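Home | Ask | Browse | Small Claims and Local Courts | Jury Service | Log in

We use cookies to keep you signed in and to count visits. By staying on this site you agree to this. OK | More

Lay judge hearings being moved to Disholm, can I object to the new venue?

I have a hearing coming up over a boundary drain. It was listed at the Aranda courthouse, in front of the lay bench, which is a short drive for me. Now I have a letter dated 2003-11-21 telling me that all lay bench matters from Aranda are being moved to Disholm from April, and mine is one of them. The claim is for $800 and I am the one bringing it.

Disholm is 22 miles from my house and the bus does not go there directly. You have to change at Grollum and wait. I don't drive any more on account of my eyes, and my one witness is an elderly neighbor who has trouble sitting for a long time.

The letter says nothing about a right to object. It gives the new courtroom number and tells me to bring the same papers. My questions are:

Can I ask for my own hearing to stay in Aranda, even if everybody else's is moved?

If not, can my neighbor give her evidence in writing?

Does the filing fee have to be paid again at the new court? The clerk I spoke to wasn't sure.

I have not got a lawyer and don't plan to get one for a claim this size.

3 answers

Answer 1 (marked as most helpful)

I sat on a lay bench for a good while, in the next district over from yours, and we went through the same kind of move. Rules differ from place to place, so check what I say with the court office before you rely on it.

On the first point, yes, you can ask. You write to the court that has your file now, which is still Aranda until the transfer date, and you ask for the matter to be heard there or at some other place that is easier to reach. Put your case number at the top. Say plainly that you can't drive, that the bus journey involves a change, and that your witness is in poor health. If you have a doctor's note about your eyesight, put in a copy and keep the original. Send a copy of the whole thing to the other side too. If you don't, the clerk will probably send it back to you and you'll lose time.

Whether you'll get it is another matter. When the general order is that all lay bench work goes to one building, the person deciding will want to know what makes your case different from the rest of the list. Distance by itself did not usually get anybody very far in our court. Disability did get people somewhere. What tended to be offered was an earlier slot or a later one so that the bus times worked, or a hearing in front of the professional judge, who in our district still came to the old courthouse twice a month. You might be happy with that. It is a single judge in place of the bench, and for a drain dispute I don't think it makes much difference to the outcome.

On your neighbor, she can give a written statement in most lay bench matters, but the other side can ask for her to be there so that they can question her. If they do, and she doesn't come, the bench can still read the statement but will give it less weight. Get the statement done now. It should be in her own words, signed and dated, and it should stick to what she saw herself. If she is going to say the drain was blocked before a certain date, she needs to say how she knows.

On the fee, no. A transfer made by the court is not a new filing. Keep your receipt and take it with you. I have seen a desk at the receiving court ask for the fee a second time simply because the file had not caught up with the person.

One more thing, which is the number on the bench. We were meant to sit as three. After the mergers it was often 2 of us, and if we didn't agree the case had to be heard again on another day. Ask the Disholm office how many will be sitting. You can't choose, but it is worth knowing before you ask a neighbor to make that journey.

Answer 2

You won't win this one. They closed ours and said there would be "no loss of service" and then the nearest bench was an hour off. Just go to Disholm. Get a lift.

Also they are only moving everything because there aren't enough lay judges left to fill a rota at Aranda. Our district had 525 on the books at one time and I doubt it has half that now. Nobody was asked.

Answer 3

I agree with most of the first answer, but would add something about getting there, as I use the Disholm building for tenancy matters and don't drive either.
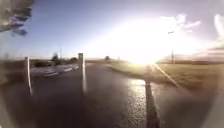

The court letter will give you the street address and leave it at that, so plan the last part of the trip yourself. From the Grollum bus you get off at the stop by the Prarkari works and walk the rest. It is flat the whole way and there is no shelter on it. With your eyes I would think hard about the time of day, as you can get a low sun straight in front of you and a wet path throwing it back up, and in that glare posts at the side are easy to miss. Bring a brimmed hat or dark glasses if those help you, and if your neighbor is coming, book a cab from Grollum for the two of you. Ask the court office if they will let the cab set down at the side door. They did for a client of the advice desk I help at.

Inside, the lay bench waiting area has hard chairs and they call people in no order that I have ever worked out. Tell the usher when you arrive that your witness can't sit for long. They can put you near the top of the list if they know early, and they can't do much if you bring it up at noon.

On expenses, keep the bus tickets and the cab receipt. If you win you can ask for your witness's travel as part of your costs. You have to ask at the hearing itself, before the bench rises. I have known people write in afterward and be turned down. There is a form for it at the counter, one page, and you can fill it in while you wait.

I would disagree a little about the professional judge. If you are offered that at Aranda, ask first whether the same costs rules apply. In my district they do for claims of your size, but there is a line above which the loser can be made to pay the other side's lawyer, and you want to be certain which side of that line you are on. The court office can tell you which rules apply even though they can't advise you on the case.

Last, put your request in soon. Once the file has physically gone to Disholm, Aranda will tell you it is no longer theirs to decide, and Disholm will want the whole request made again.

Comment from the person who asked

Thank you. I have written to Aranda with a copy of the eye clinic letter and will get the statement from my neighbor this week. The receipt for the fee is in the folder. I didn't know about asking for travel costs on the day.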